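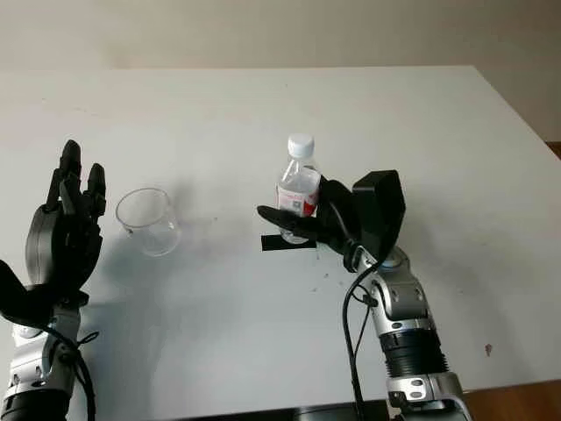
Macarena Olivares 在留言里问，从瓶子往玻璃杯里倒水，为什么前半瓶总是一股一股地冲出来，杯子外面湿一圈，换了几个牌子的瓶装水都一样。她说自己倒得已经很慢了。

问题多半就出在“慢”上，还有瓶子的角度。下面把从瓶装水倒进玻璃杯的做法从头写一遍，顺便把白色桌面上的水印和斑点怎么处理也写进去，上一篇讲 Plitach 折叠桌的时候漏了这部分。

需要的东西

瓶装水一瓶，透明玻璃杯一只，干抹布一块。如果经常在同一张桌子上倒水，再准备一小段黑色胶带，用来标瓶子的位置。杯子选杯口略微外敞的，比直筒的好对准。杯壁太薄的轻杯子容易被水流带歪，初学先不要用。

第一步：定位置

瓶子放在惯用手一侧，杯子放在另一侧，两者隔一个手掌的距离。杯子不要贴着桌边，离桌边至少两个杯底宽。胶带贴在瓶子的位置上，长度比瓶底略宽就够，每次倒完放回原处。家里有小孩的，这一条很管用，瓶子不会越放越靠外。

胶带贴之前桌面要擦干，贴好以后用指甲把四边压一遍。哑光桌面黏得不如亮面牢，过一两个月翘边了就换新的。

第二步：开瓶

满瓶的时候，手不要握在瓶身中间。塑料瓶壁软，一捏水就从瓶口冒出来。握靠近瓶肩的地方，或者一手托瓶底，另一只手拧盖。盖子拧下来以后口朝上放在桌上，不要扣着放。

第三步：倒

拿起瓶子，先竖直移到杯子旁边，再开始倾斜。很多人一边移一边斜，水就洒在路上了。

瓶口放到杯口上方一指宽，不要碰到杯沿。满瓶先斜一点点，让水从瓶口下半边流出来，上半边留着进空气。Macarena 说的一股一股，是瓶口被水堵满，空气只能断断续续挤进去造成的。斜得太急会这样，手上捏得太紧也会。出现这种情况，把瓶子抬平一点，等水流变成一条匀的细线，再慢慢加大角度。

倒得太慢是另一个毛病。水流太细就会顺着瓶口往下爬，流到瓶身上，标签湿了，桌子也湿了。开始的那一下要干脆，角度给够，让水直接离开瓶口。

水倒到离杯口两指的地方停。瓶子倒到一半以后就好办多了，角度可以放开。

第四步：收

停的时候手腕往回转一下，瓶口朝上，最后那滴水会留在瓶口里。然后把瓶子竖直，再放回胶带的位置。盖子马上拧上。Ivitz 的读者群里有人习惯等喝完再盖，随各人，我是不等的。

如果瓶口外侧挂了水，用抹布角擦一下再盖，不然下次开瓶手是滑的。

第五步：擦桌子

白色哑光桌面的麻烦是什么都看得见。水本身没有颜色，干了以后留一圈印子，水质硬的地方更明显。所以倒完就擦，用干布，从外往里收，不要来回抹。

灰色的细划痕分两种。一种是别的东西蹭上去的，用湿布加一点点中性洗洁精，轻轻打圈，能淡掉大半。另一种是桌面真的磨伤了，擦不掉，别用力，越擦越亮，反而显眼。

小黑点先用指甲试一下，能刮动的是脏东西，用温水敷一会儿再擦。红褐色的斑点一般是酱油、茶或者铁锈，前两种用小苏打调成糊，盖上十几分钟再擦；铁锈可以用柠檬汁，但先在桌角试，有的涂层怕酸。我用的是 Mak 的超细纤维布，普通旧棉布也行，不要用百洁布的绿色那面。

胶带撕掉后留下的胶，用吹风机低档吹热，再用布搓。胶带下面的桌面可能比旁边白一点，过一阵子会慢慢接近。

关于杯子

玻璃杯倒凉水没有什么讲究。倒热水要先用温水过一遍，杯底厚的尤其要过。空杯子杯口朝上放会落灰，第二天用之前冲一下。杯口朝下扣着放，要垫布，直接扣在桌面上会闷出一圈水汽。

关于瓶子

开过的瓶装水当天喝完，夏天不要放过夜。骑车带水的话，Gravasport 的水壶架卡普通塑料瓶有点松，在瓶身上缠一圈橡皮筋就稳了。

练习的时候可以用空瓶装自来水，在水槽边上倒，倒个18次左右手感就有了。先练满瓶，再练半瓶。左手拿瓶的人，把瓶子和杯子的位置对调，其余照做。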